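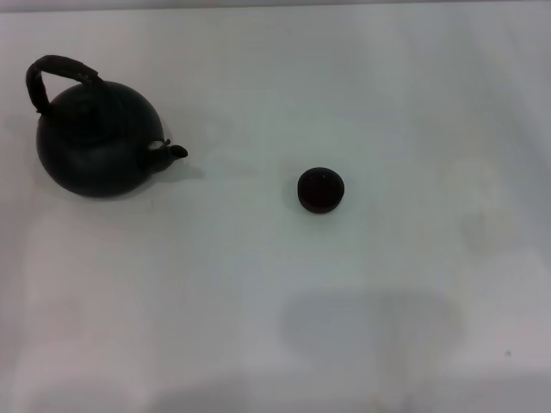 Ledley Updates Descaling Guidance for Household Kettles in Hard-Water Areas

Thongdee, May. Ledley, the water testing laboratory, has issued revised guidance on limescale in household kettles. The document replaces the earlier leaflet and applies to stovetop and electric models with a steel or enameled interior. Cast iron teapots with bare interiors are excluded, as acid treatment can strip the surface and start rust.

The revision follows a test program carried out at the Dustton site. Kettles were filled with local tap water and boiled 2000 times in total. Scale was weighed after every 40 boils. Kettles emptied after each use held 87 percent less scale at the end of the program than those left standing with water overnight.

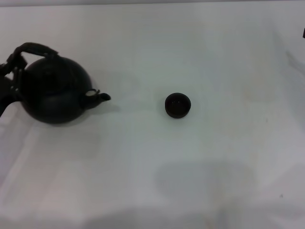

Yetunde Tamuno

The guidance recommends a citric acid solution at 5 percent by weight. The solution is brought to a boil, left to stand until cool, and poured out. The kettle is then rinsed twice and boiled once with fresh water, which is discarded. Vinegar gives a similar result but needs a longer standing time and more rinsing. Wire brushes and scouring powder should not be used on enamel.

"The old leaflet gave one cleaning interval for every household," said Sveva Sanna, head of testing at Ledley. "The new one sets the interval by water hardness, which most suppliers print on the bill."

A table of intervals is included, along with notes on filter jugs and on the Plireo test strip. Printed copies can be requested from the Ledley office in Thongdee. Questions on the test method should be sent to the laboratory in writing.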